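15 May 2023

Lab again from after lunch until they locked the building. The class project is due in three weeks and our group is the only one still working on the door task. Everyone else picked tables. Tables stay where they are, so I understand it now.

The task is simple to write down. The robot starts in the hallway of the simulated house, gets through to the next room, picks a thing up off the sofa and comes back out. Two arms, one body, no help from us after we press start. We called our code Plulo back in the first week and it's too late to change it, as the name is in every file.

Started with the logs from Friday night. I had left it doing 400 runs and most of them ended in the hallway. I sorted the bad ones by where the body was when it gave up. A lot of them were in the same spot, with the robot tipped over from catching something on the way past. I went through the saved pictures from its own camera until my eyes hurt and kept one for the report.
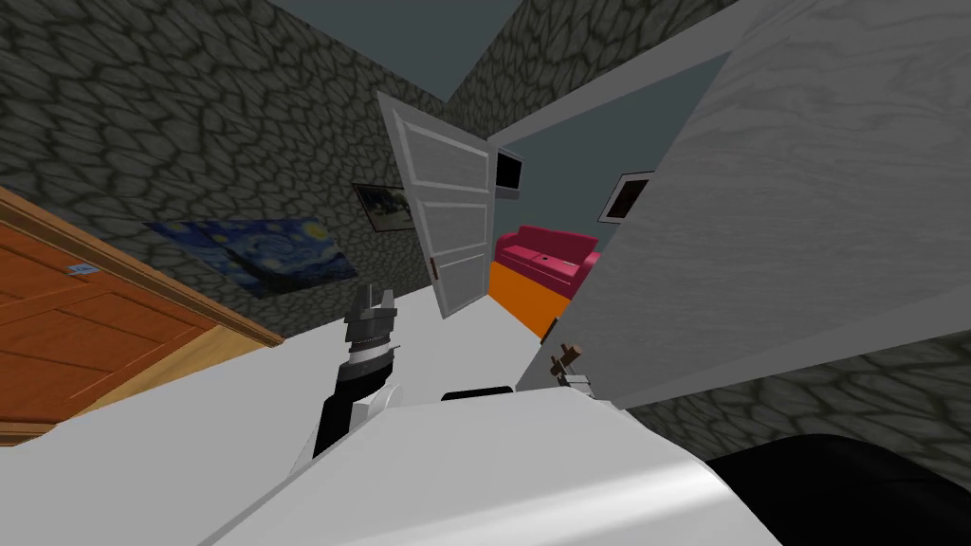 Aigars Mägi teaches the course and came by at two. He doesn't say much when he looks at your screen. He asked what the robot knew about its own tilt, and I had to say we weren't reading that value at all. We read the wheels and the arms and the two grippers and that was it. So the code was carrying on with its plan as if the floor were flat, while the camera view had the orange door and the Starry Night leaning right over. He told us to read the tilt and stop the run if it goes past a limit. It took 40 minutes to put in, mostly because I had the sign wrong the first time and it stopped every run right away.

After that Bilgin was down for a bit. Bilgin is the shared machine all the groups run on. Somebody from the table groups had filled the disk with video. I wrote to them and ate a sandwich and went over my part of the report, the section on planning. It's too long and I cut a page. I also looked up where the idea for our path search came from, and the oldest thing I could find in the library was a paper from 1979, scanned crooked, with someone's pencil notes in it. I might cite it. It explains the method better than our textbook does.

Back on at four. With the tilt check in, the bad runs at least end early and we don't sit there waiting on them. Next was the approach. The old version drove at the doorway with the arms wherever they happened to be.
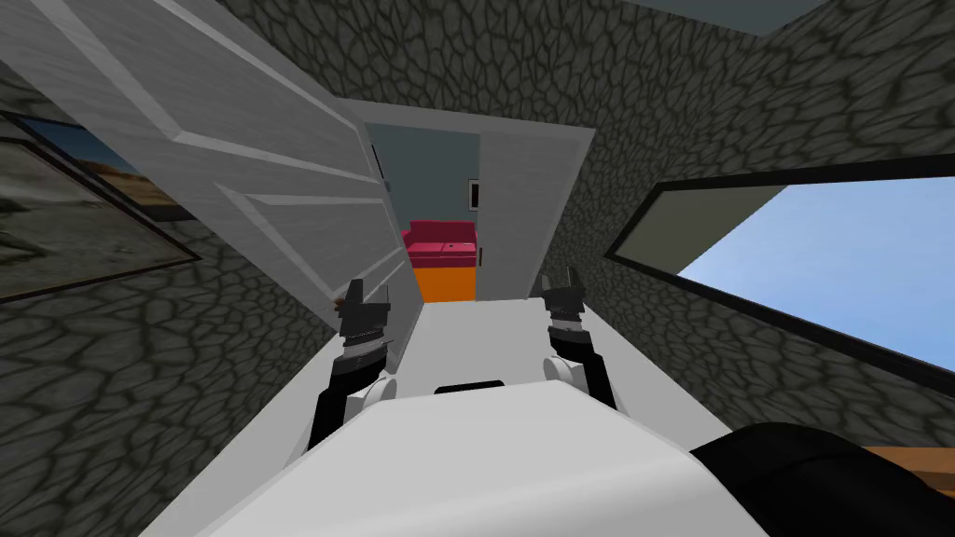
Changed the travel pose so both arms go out in front and stay there until the body is clear. I tried three versions of it. The first kept the elbows too wide. The second was fine on paper but blocked the forward camera. The third one is the one we're keeping, arms held more or less parallel with a gap between the grippers, so the planner can still see the sofa and the orange floor past the open door. I drove it in by hand once to get a feel for how much room there is on each side. Less than I thought. I lowered the top speed for that stretch and set it back to normal for the room.

We also argued over whether the robot should be allowed to push a door. I say no. The others say a real one would have to. We left it in the notes as a question for Aigars – he will probably ask us what we think, so I should have an answer ready.

Then the wrist camera. Each arm has one, and we hadn't used either for anything. The plan is to use it for the last bit of the reach, when the head camera can't see past the gripper. I pulled a few views to check it was turned the right way around and that the fingers don't cover everything.

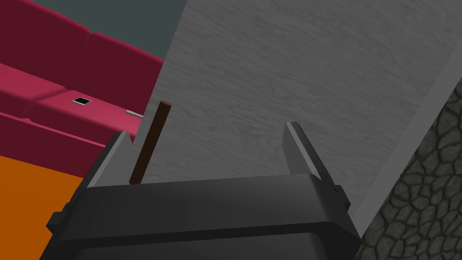
Wrist camera, fingers open. Couch at upper left, brown stick between the fingers.

The view is usable. The gripper takes up the lower part and we can just mask that out, it's always in the same place. The picture comes in tilted depending on how the wrist is turned, so it has to be rotated before it goes to the detector. I wrote that but haven't tested it. The detector is the small one from the course files and it is slow. The Brevarent group said they got theirs faster by shrinking the pictures first. I'll try that tomorrow if Bilgin stays up.

To do: test the rotation, shrink the pictures, write to the table groups again about the video, fix the figure numbers in the report. Ask if we can keep our accounts until July. I'd like to go on with this a bit after the class is over, even if the others don't.

Missed the early bus and walked. Another 400 runs going tonight, with the new pose and the tilt check on.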